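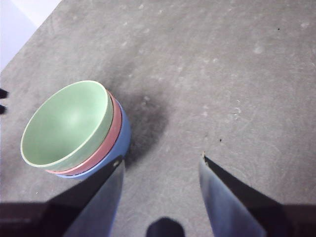 Gripper calibration drifting on the bowl cell, anyone else?

torquil_m
Right, quick one, typing this between runs. We've got a small bench cell, one arm, two finger gripper, wrist camera. Job is nesting and un-nesting bowls. Was fine till July. Now it comes in a few mm off to the right on the approach, and closes on the wall of the bowl it should be leaving alone. Not every time. Worse after lunch.

Done so far:
- re-homed the arm, twice
- new wrist cam calibration with the board
- swapped finger pads
- tightened everything I could get a hex key on

Controller says 741 cycles since the last service so it's hardly worn out. Ideas please. Torquil Morrison, Prurkmont if anyone's nearby and bored.

ozbench
Lens clean? Daft question but.

torquil_m
Yes. Lint free cloth, every morning.

evaristo_z
Don't touch the calibration again. Every time you redo it you bury the fault a bit deeper. Check the camera bracket first. On ours the two little screws at the back of the bracket backed out half a turn each and you could not feel it by hand. Power off, arm parked, put a dial gauge against the camera body and push with a finger. If the needle moves and doesn't come back, there's your drift.

Thread lock on both, the medium one, leave it overnight. THEN calibrate.

grommet
Disagree a bit. If it's worse in the afternoon it's warm-up. Joints get warm, arm grows, wrist ends up somewhere else. We run 20 mins of slow moves before doing any calibration at all. Calibrating cold then running warm is asking for it.

evaristo_z
On a bench arm that size? You'd get tenths, he's got millimetres.

grommet
Depends on the arm. Some of these small ones are mostly plastic inside the wrist.

torquil_m
It's a Chu, the older one. So yes probably plastic. Will try the gauge tonight.

hattie_pk
What's your bench like? We had something similiar and half of it was vision, not mechanics. Grey top all scuffed up, segmentation kept taking a dark smudge as part of the bowl. Box came out too wide, centre moved over, gripper went with it. Looked exactly like a calibration fault. Would also fit "worse after lunch" if you've got a window, shadows move.

torquil_m
Hm. Top is grey and yes it's scuffed to bits. Window on one side too. Didn't think of that at all. Layout from the side camera, fingers well out of the way:
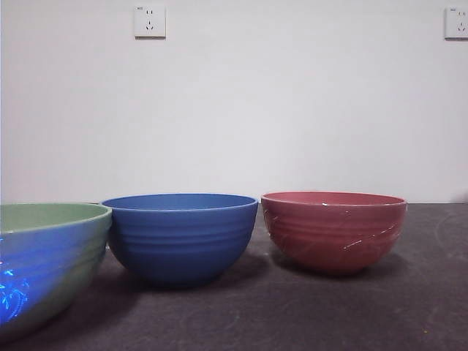 Side cam. Green, blue, red, and the state of the bench top

hattie_pk
OK so look at the shadows under the blue and the red. Dark blue bowl, dark table, soft shadow, I'd not trust a threshold on that. And there's a nasty blue glare on the green one. Can you save the masks? Don't go by the boxes, look at the actual masks. If the shadow's in there you'll see it straight off.

ozbench
Scratches on the red one as well. Do they get dropped?

torquil_m
No comment. (Yes.)

evaristo_z
Masks are worth a look, fine. But gauge first, it takes five minutes and needs no software.

torquil_m
Back. Did both. Bracket: needle moved and stayed moved, so Evaristo gets that one. Screws out, cleaned, thread lock, back in. Masks: shadow is in about a third of them, always on the same side. So it was two faults on top of each other, brilliant.

Blind down on the window for now. Re-calibrated this morning after a warm up (happy now grommet?). Off by less than a mm on the test block. Haven't done a long run yet.

grommet
Delighted. How often are you going to check the bracket?

torquil_m
Was thinking every 1,000 cycles, same time as the pads.

evaristo_z
2,000 is plenty once it's locked. Put a paint pen line across the screw heads and the bracket, then it's a glance. If the line's broken, get the gauge out.

hattie_pk
I'd do it at 1,000 till you trust it. And get a matt mat for the bench, the blind won't help when somebody opens it.

torquil_m
Mat from Monuvia or Prostov, any preference? Need one that won't curl at the corners, last one did and the arm caught it.

ozbench
Prostov. Heavier. Tape the back edge anyway.

torquil_m
Ordered. Long run tomorow, will post the numbers.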